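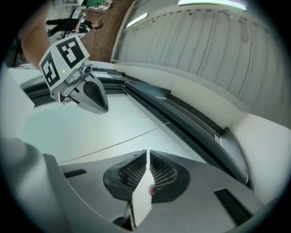 Vuna: one wrist view or both?

costel_j
Hello all. I finish my comparison for Vuna and want to share it before I write the report. We collect demonstrations with two hand-held grippers, each one with its own camera. Policy A gets only the view of the gripper that does the picking. Policy B gets both views.

gantry_moth
Same operators for A and B? With Kirnex we saw that the person matters more than the number of cameras.

costel_j
Same recordings, so also same operators. For A I only remove the second view before training.

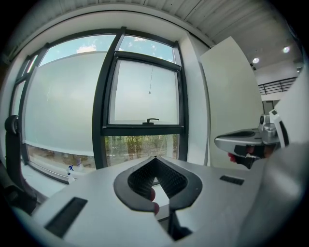 How many demonstrations were used for each policy?

3000 for each. I did not select them by quality, only files with lost tracking were removed.
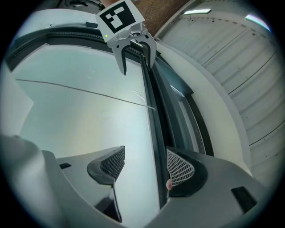 Results on the test tasks

Policy A: 65 percent success
Policy B: 67 percent success

I conclude that the second view helps a little, mostly when the first gripper hides the object from its own camera.

gantry_moth
I do not agree with this conclusion. Two points is inside the noise unless you repeat with other seeds. Did you?

costel_j
One seed only, you are right. I will write "no clear difference" until I have more runs.

plumbline
I would keep both views anyway. Storage is cheap and you can drop a view later, but you can not add it.

gantry_moth
Storage yes, training time no. Please post the failures sorted by task also.

costel_j
I will do it when the new seeds are ready.
Costel Jitaru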